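Tue 11 October
Workshop notebook, Kuditside. Entry by S. Bellamy.

Carried on with the wood finish trials for the Cesmont bench tops. Nine oak offcuts left over from August, all planed from the same board, so any difference ought to be down to the oil and how it went on.

Sanding first. Took three of them to 100 grit only, three to 180 and the rest to 240. Wiped down with white spirit, left an hour. The 100 grit ones drank the first coat straight away and went dark along the end grain. Brenda likes that look. I don't, but the customer may.

Oils used:
A — raw linseed from the tin on the bottom shelf
B — boiled linseed, new tin, opened this morning
C — tung oil thinned half and half
One sample of each at each grit. Pencilled the letter and grit on the back of every piece. Please don't oil over the backs.

Heike asked whether we should be weighing them. Did it, though the kitchen scale only reads to the gram. Heaviest piece was 213 g dry. It had taken up 4 g after the first coat and wipe. The tung pieces took less but I think I wiped those harder, so don't read much into it.

Water spots: a few drops left on last week's test strip for twenty minutes. Raw linseed showed a pale ring, boiled a fainter one, tung nothing I could find by the window. Under the strip light it all looks the same. Will repeat on the new pieces once they've had their third coat.

Raw linseed from last week is still tacky at the corners. Beat says his father gave it a month between coats. We haven't got a month. If it's still tacky on Friday I'm dropping A.

Rags: laid flat on the rail outside, one deep, then into the lidded tin with water. There was a screwed-up one in the waste bin when I came in and it wasn't mine. Oily rags heat up by themselves. Please put them on the rail.
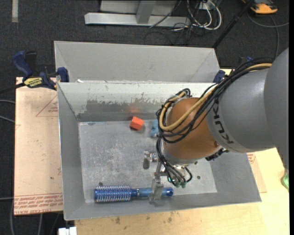 Second coat to go on after lunch tomorrow, thinner than the first, and I want all nine done in one go by the same person. Hanging them is the other question. Stuart's rule (mine) has been to prop them on nails, but the nails mark the face. A cord over a peg might do, if it has some slack in it. The tan-yellow hose on the KUKA goes over the wrist in a wide U, and a cord with that much curve would keep well clear of the wet edge. Try it on a scrap first.

To get: 240 grit discs, lint-free cloth, another litre of tung if Naylor has it at the old price. Shirley is ringing them. Also a proper scale, one decimal place at least.

Fidmont want a sample by post. Send B at 180, not before it's hard, and wrap it in plain paper. Newsprint stuck to the last one and I had to sand it back.

Left the heater on low, window open a hand's width.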